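Category: Workshops / Call for Participants
Last updated: 01/07/2018

Brallavmont invites adults to join a desktop computer assembly workshop in Pellville. Fourteen places are available. 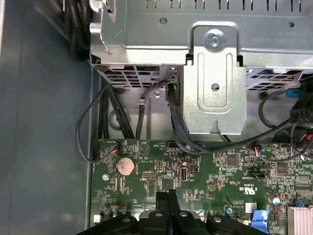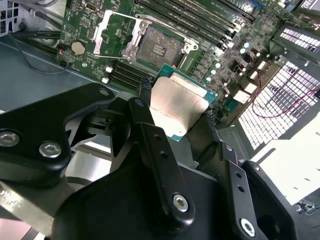 Session subject: the motherboard

Is earlier experience required?
Applicants need none, but must be able to attend all five sessions.

Apply in writing to Shireen Ntuli, Workshop Office, 1455 Gristley Road.

Related items
Bench Assistant, Part Time
December Workshop Dates
Call for Used Desktop Cases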